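Print | E-mail this page

Ticket 1624: Briketti steam iron spitting brown water
Status: open

Loving this iron, but on Tuesday it started leaking at setting 2.

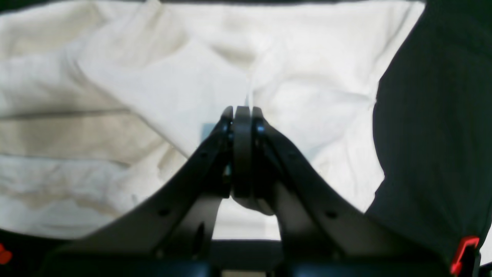

Posted by: Hendulcombe Sewing Room

Flushed the tank twice with plain water, and what a difference! Way less brown. Steam still sputters below 130 degrees. I press mostly pale stuff, like the cream long-sleeved shirt with those long wrinkles across the body, so rust spots scare me. Would part 293 fix it?

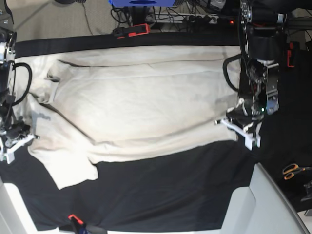 Contact | © Druvbridge Repairs | Back to top
This site uses cookies. OK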